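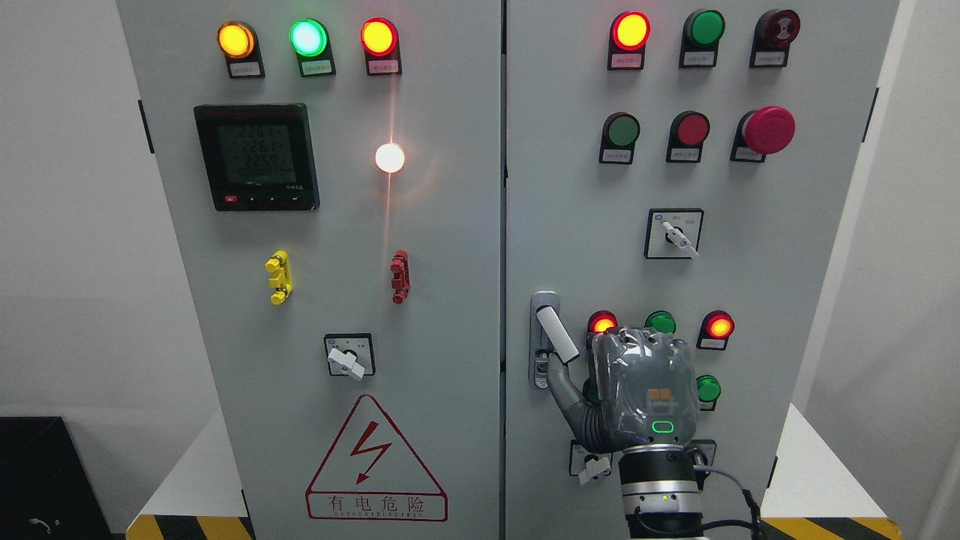 How many demonstrations does a robot need before it can learn one task?

It depends on how much the task varies. For a single motion on a fixed piece of equipment, people often get something usable from a few dozen good examples, and need many more once the position, the lighting or the equipment starts to change.

Posted in Robot Learning > Collecting Data
01/10/2019

Demos for a cabinet door latch: keep the hesitant ones or throw them out?

We are recording teleoperated demonstrations of a humanoid hand working the latch on an electrical control cabinet. The operator drives the arm, we log the head camera, the joint positions and the hand commands, and each attempt is saved as one episode. The learning side is plain behavior cloning, nothing fancy.

Since August we have saved 1,284 episodes across all our cabinet tasks. The latch is the one that gives us trouble. A good operator goes straight in, gets the thumb to the lever and finishes. A newer operator gets close, stops, backs off a little, then goes in again. Those episodes still end in success, so our script marks them as good.
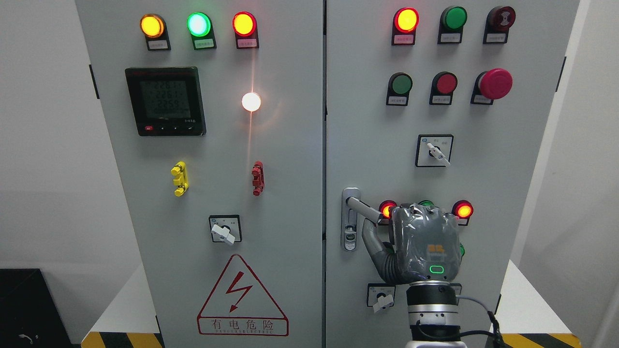 The trained policy now does the same thing. It gets close to the latch and waits, sometimes for longer than any operator ever did. Two of us think the hesitant episodes should be deleted. The others say we will lose the only examples of recovering from a bad approach. Which is it? Also, is there a normal way to split the task up, or do people just record the whole thing in one go?

Posted by canholm_bench

adton_mk2
Accepted

Keep them, but don't train on them as they are.

What you describe is common with behavior cloning. If an operator sits still for two seconds at 30 frames a second, that is a lot of samples where the correct action is "do nothing," and they are all at the same place, right in front of the latch. The policy sees one image and has no idea how long it has been sitting there. So it does nothing, gets the same image, and does nothing again.

First thing to try is trimming the pauses. Go through the joint log and drop any stretch where the arm and the fingers move less than a small threshold. Leave a few frames at each end so the motion doesn't jump. Be careful at the moment of contact, though. The arm can be nearly still while the thumb is pushing, and a script that only looks at arm joints will cut out the part you care about most. Check the finger commands as well as the measured finger positions – under load they won't agree, and the difference tells you the hand is pushing on something.

Second, sort the episodes. We use three tags: clean, recovered and failed. Clean is one approach with no backing off. Recovered is what your newer operators are doing. Failed is failed, and we keep those in a separate folder for testing the success check. After trimming, we train on clean plus recovered. On our Adton bench, deleting the recovered ones made the policy worse, because it had never seen the hand a little too low or too far to one side.
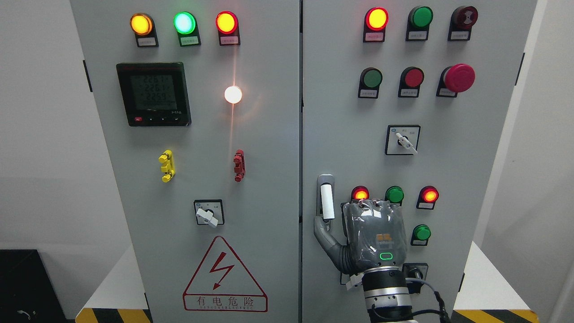

As for splitting it up, we record in one go and mark the phases afterward: approach, contact, pull, release. An operator who has to stop at the end of every phase will put a pause there, and you are back where you started. Marking takes a person about 5 minutes per batch once they know the keys.

One more thing to look at is your start poses. If every episode begins with the hand in the same spot, the approach will look great in your logs and fall apart when the arm starts a little to the left. Move the start around on purpose. Move the base too, if you can.

inskip_user

Agree on the trimming. I would also have the new people practice before you save anything. We don't record the first 70 tries from a new operator, and the pausing mostly goes away by then. Our latch is a different type so your number may be lower.

And write the operator ID into the episode if you aren't doing that. Ours didn't have it for months and we could not tell whose data was causing the problem.

pestia_forum_guest

just get more data, it sorts itself out

canholm_bench

Thanks. I checked the trim script we already had and it was only looking at the arm joints, so it would have cut most of the contact phase. Fixed that and started the tagging today. We do have operator IDs, but they are in the session file and not in the episodes, so I will copy them over before the next training run.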